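Repair bench notebook, February
Paperbacks that shed their pages, part two

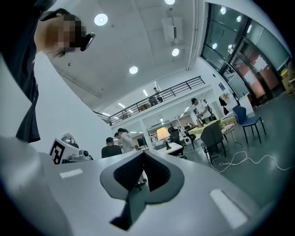
Photo: Stiltdale Book Workshop

Started a bit after 9 in the morning, coffee in the far corner where it can't hurt anybody. The whole crate from the Stiltdale reading room is in now, 33 paperbacks, nearly all of them the same complaint: somebody opened the thing flat on a beach towel or a kitchen counter, the spine cracked, and out came chapter four. I love these jobs more than I should. They're cheap books and they've been read to pieces, which is about the nicest thing you can say of a book, and there's no pressure to make them look like they did on the day they were printed.

Quick reminder for whoever picks up this notebook after me. Last entry was the hot glue comparison and I'd call that closed. We are not going back to hot glue. It looks great coming off the bench and then it goes brittle in a cold car and you get the same crack again, only now with a hard yellow ridge to scrape off first (and scraping it off took me most of an afternoon, and I have the thumb to show for it).

So today was all about double-fan gluing with the Gruber white glue, the slow one in the tub, not the squeeze bottle. For anyone new to it: you take the cover off, clean up the spine edge until you have a stack of single sheets, clamp them, fan the whole block over to one side, run glue along the fanned edge, fan it back the other way, glue again, then let it go straight and press. Each page picks up a tiny sliver of glue along both faces next to the edge. It's a lovely trick and it feels wrong the first time, like you're going to glue the entire book shut!

Taking the old covers off. Most came away with a bone folder and some patience. The fat crime novels were the worst, thick layers of old adhesive and a cover stock that wants to split into two skins as you pull. I found that warming the spine with the tacking iron on its lowest setting, through a strip of silicone paper, and then working from the tail end up gave me a much cleaner lift than going from the head. No idea why the direction should matter. Could be that the covers are a little less beaten up at the bottom. I'd like someone else to try it and tell me if I'm imagining things.

Cleaning the spine edge. I tried it two ways. Trimming a hair off on the board cutter is fast and gives a beautiful square edge, but you lose margin, and the cheap editions have no inner margin to give. On the gardening book the captions now run so close to the fold that you have to pry it open to read them. Not good. Sanding with a block, pages clamped tight, takes longer and makes a mess, but keeps the margin. Sanding wins for anything with narrow gutters. Wear the mask. I forgot for the first couple and sneezed old glue dust all through lunch.

While I had the blocks apart I checked page order on every single one, which I now believe in with my whole heart. One of the family sagas had a run of pages tucked in upside down near the end. Some reader had shoved them back in any old way and returned it, and the next person must have had quite a time following the wedding. I also found two bookmarks, a pressed leaf, a grocery list (leeks, candles, "the good butter") and a bus ticket. All in the envelope on the shelf. The reading room likes to get those back.

Gluing notes

Glue straight from the tub was too stiff for the thin-paper editions, it dragged on the brush and pulled the top sheets up. I thinned a small batch with water, just until it ran off the brush in a string and didn't plop. Went much better. For the thicker, fuzzier paper I left it as it comes. Do not thin the whole tub! Decant first. (That one is addressed to me.)

The fan matters more than the amount of glue. My first few were timid little fans and when I did the tug test later the middle pages were hanging on by nothing. Push it over farther than feels comfortable and hold the block down hard with the flat of your other hand while you brush. Work from the middle out toward each end, or you scoop glue around the corner and get a sticky blob on the head edge that you'll be picking at tomorrow.

I used a strip of the Wellis mull over the spine on the heavy ones and plain Japanese tissue on the slim ones. The mull is almost too coarse for a paperback, you can feel the weave through the cover if you run your fingernail down it. I don't mind it but a fussy reader might. I have some finer cloth at home and will bring it in to compare.

Pressing

The new Trudier press is a treat. It's so smooth after the old one, where you had to lean your whole weight on the handle and hope. It does squeeze harder than you think, though, and on the first poetry book I pushed glue up between the sheets and lost a few words on the inside edge of a sonnet. My fault entirely. Snug is enough. I've put a pencil mark on the screw where I think snug is, so have a look and rub it out if you disagree.

Left each block in the press for 60 minutes before putting the cover back on. Tried one that I took out early, impatient as ever, and it had already started to lean, with that sad parallelogram look. It's back in the press now with boards and I have some hope for it. After the cover goes on they all sit under weights overnight. I ran out of proper weights and used the big atlases, which felt like asking the grandparents to mind the little ones.

Tug test

Same method as last time. Open near the middle, take one page by the outer edge, pull gently and steadily, feel for any give at the spine. Then a few more pages front and back. I only tested the ones that had been sitting longest, and I'll do the others when they've had their night under weight. Of the ones I pulled, seven passed with no give at all, including a doorstop of a historical novel that I'd privately written off. The timid-fan ones failed, as I said, and I've set them aside to be sanded and done over. I'm not upset about it. They came apart very cleanly, so at least a failed one costs nothing but time.

They open well too, which was the thing I most wanted to find out. The hot glue ones always fought you, snapping shut on your thumb while you tried to eat a sandwich and read. The fanned ones relax open and more or less stay there. I read the first chapter of the historical novel standing at the bench, purely for testing purposes, and then the second, and it was suddenly past 3 in the afternoon.

Covers

Most of the original covers are good enough to go back on. A few have that deep white crease down the spine where the ink has flaked off. I've been touching those in with acrylic, watered down, and it doesn't hide the crease but it stops it from shouting at you across the room. I'm leaving the titles alone. My lettering is not to be trusted and a wobbly title looks worse than a missing one. The two with no front cover at all are getting plain gray card with a printed label, and I'd like them to have the author's name larger than the title, the way the reading room shelves them.

Left to do

Redo the timid fans, sanding only as much as needed.
Tug test everything from under the atlases.
Bring in the finer cloth and try it next to the Wellis mull on two books of the same thickness.
Order more Gruber glue, the slow kind. We're down past the halfway line on the tub.
More silicone paper too, I used the last long strip.
Ask the reading room if they want the gardening book back with its tight captions or would sooner hunt for another copy.
Look at the leaning one before anything else tomorrow, and leave it alone if it has straightened up.

Brushes are washed and hanging. The brush with the blue handle is shedding, I picked three hairs out of a spine with tweezers, so please use it for dusting and nothing else. I've borrowed the historical novel overnight. It passed, so it's allowed out, and I've left a slip in its place in the crate.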